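**25 septembre — essais de pinces à main, atelier de Fedville**

Reprise tranquille ce matin, après tout ce qu'on avait laissé en plan au mois d'août. Je compare toujours les deux jeux de doigts : ceux de Rendport, un peu souples, que Mercedes Muñoz aime tant, et les noirs à patins plats de chez Arango, que je défends un peu par habitude, je l'avoue. Avec les Rendport, j'ai fait 58 prises sur la série Bruvolau, et c'est franchement agréable en main — la gâchette revient bien, on ne fatigue pas. Par contre ils pivotent dès que l'objet est large, et j'ai dû resserrer les vis après 20 prises. À surveiller, Mercedes, si tu repasses derrière moi !

Cet après-midi, je passe aux patins plats et aux objets transparents, ceux qui nous donnent toujours du fil à retordre côté caméra. Le total du carnet est à 2 668 prises, tous doigts confondus, et le transparent y est encore bien trop rare à mon goût.
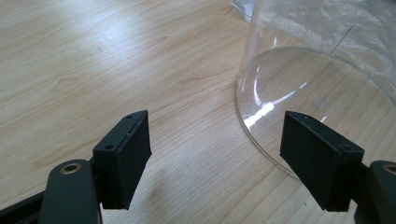
*Yaneth Castaño*

Pinces grandes ouvertes au départ, donc, et le grand cylindre transparent à droite. Le veinage de la table se voit à travers la paroi, et je me demande bien ce que le suivi va en faire. Il me reste à noter l'ouverture maximale avant de refaire le zéro, et à demander à Mercedes où elle a rangé les patins de rechange.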